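Unari Book Cradle and Copy Stand, used for one winter of old manuscripts

I bought the Unari cradle because my family has a box of old books and handwritten letters, and no library near us wanted to take them. The oldest volume is a prayer book with a leather cover that sheds red powder on everything. I wanted to make good copies before the paper gets worse. I am not a trained archivist, so please read this review as the opinion of a patient amateur.

The cradle comes in a flat carton with two padded wings, a base with a sliding rail, and a column for the camera. The manual is four pages and it is clear enough, except for the drawing of the rail, which is printed upside down in my copy. It took me one evening to build, and I needed a longer screwdriver than the one they include.

The main idea is that the book never opens flat. Each wing can be set at its own angle, and I keep them so that the book opens to 100 degrees. For a stiff binding this is a big relief. Before, I used two cushions and a ruler, and I heard the spine crack once. I still feel bad about that sound. 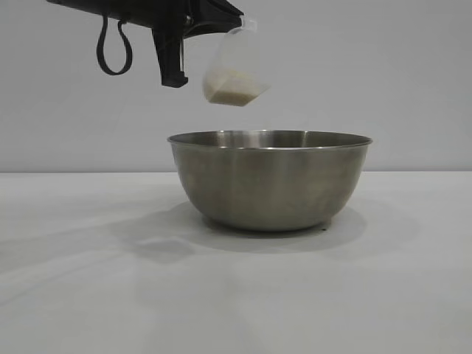
The rail is the part I like most. As you turn the pages, the left side becomes thicker and the right side thinner, and the spine must move a little to stay in the middle. On the Akov stand, which I borrowed before buying this one, you must loosen two screws each time. On the Unari you push the base with one finger and it stays. After 340 pages of a parish register I did not need to tighten anything.

Now the less pleasant things. The column is not so stiff as it should be. If you walk on a wooden floor while the shutter is open, the picture gets soft, and you notice only later on the big screen. I put the stand on the kitchen tiles now and I wait two seconds after each page turn. The padding also collects dust from leather very fast, and the gray cloth cannot be removed for washing. I cover it with a clean cotton sheet. Hung sells a similar cradle with a washable cover, but its wings are too short for a tall ledger. 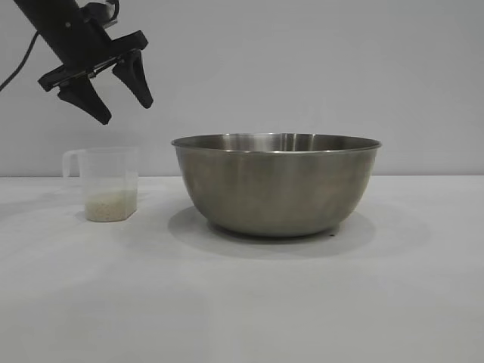 Clear measuring cup and steel mixing bowl on a white tabletop.

About the software I can say little. There is a small program called Rolel in the package, which names the files and puts left and right pages in order. It works, but it becomes slow with a large folder. I have 3,658 files at this moment, and opening the list takes long enough to fill a kettle. I moved everything into smaller folders, one for each book, and this helped.

Support answered me once, in September, when a plastic foot was missing. The new foot came in a padded envelope with no note, and it was the right one.

Would I buy it again? Yes, for bound books. For loose letters it is too much equipment – a flat table and a good lamp do the same job. I still have 32 letters tied with string, and those I will copy on the table, when I find the courage to untie the knot.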